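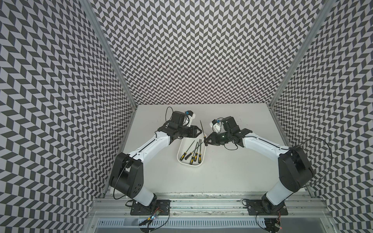 ## Ticket: second two-arm bench, what do we need to order? (status: open)

Hi all, putting this one in the support queue and not in email, as last year's purchasing thread ended up in four different inboxes and I never want to live through that again.

We've got money to plan a second bench for the Skurnia job (sorting needle files in and out of trays, same as now) and I've been asked for a parts list by the end of March. The easy answer is "buy another one exactly the same". I'd love to do that! But there are a few niggles on the current bench I'd like sorted or ruled out before we pay for them twice, so I'm using this ticket as a log while I work through them.

**What I've got so far**

- Cevevitz have quoted $3,424 for the bench hardware without the arms: rail, corner posts, white top, patterned wall panels, mounting plates. Freight is another $200.
- Lead time is 60 days from the purchase order, and they won't hold the price past the end of the financial year.
- The arms come through Pavliuk and that's a separate budget line, so please don't ask me to squeeze them into this one.

**Niggle 1: dropped grips**

Every so often the right arm picks up a file by the handle and loses it on the way across. I went in assuming the gripper was worn and we'd be up for new fingers on both benches. Ran 60 picks with the tray where it normally lives, then wiped the jaws down with isopropyl and did the same run again. The drops pretty much went away after the wipe. So that's a bottle of cleaner on the shopping list and no spare gripper for now (I had the spare gripper at the top of my draft, so that's a nice saving).

**Niggle 2: cables**

I'm less relaxed about these. The leads off the wrists have a fair bit of loop in them, and on the right-hand side the loop goes well out past the elbow. It hasn't snagged while I've been watching, but if we're building a second bench then I want clips and sleeving costed from day one. Same goes for the small circuit boards down under the arm bases. They're just out in the open with their wires showing, and I'd happily pay for two little covers.

Can someone on the support side tell me whether the Rirkow cable kit fits these arms? Their page says "most desktop models", which could mean anything.

**Niggle 3: tray position**

The tray sits straight on the white top. If it gets bumped it's on a new angle, and then I'm fiddling about lining it up again by eye. A couple of low corner stops would fix it. We could print those in-house and I'd put the filament under consumables.

Update, 2:15 pm: checked the reach over the tray again with both arms in position. The left one gets over the upper left corner comfortably and there's decent clear tabletop for the right one to work over, so I don't reckon we need a bigger top. Leaving the size as quoted. 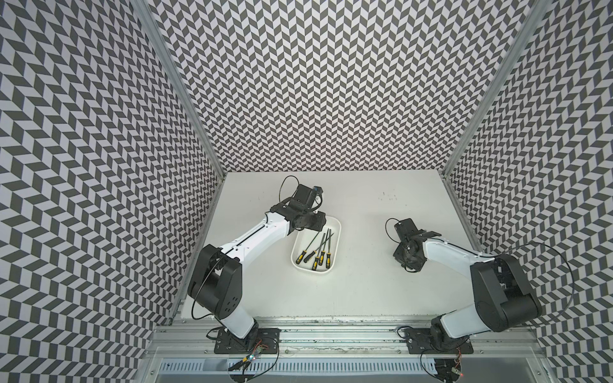

**Marnie Tolhurst**

Adding to my own ticket, sorry, I had another look at the quote over a cuppa.

The wall panels are listed as an optional extra and I nearly struck them off. Please don't let me! I want the new bench to have the same black-and-white pattern on the left, back and right, so the two match and we aren't chasing odd differences between them later. Yes, it's dizzying to stand in front of. You get used to it.

Revised order of spending, if it helps whoever approves this:

1. Bench hardware plus freight, as quoted
2. Cable clips, sleeving, covers for the boards
3. Jaw cleaner, and filament for the tray stops
4. A spare tray, same rounded white sort
5. Spare gripper, only if the drops come back

Still waiting on the Rirkow answer before I can put a figure on line 2. I've also asked Cevevitz whether the rail can be shipped uncut, and I'll post their reply in the ticket when I get it. Leave this one open, please.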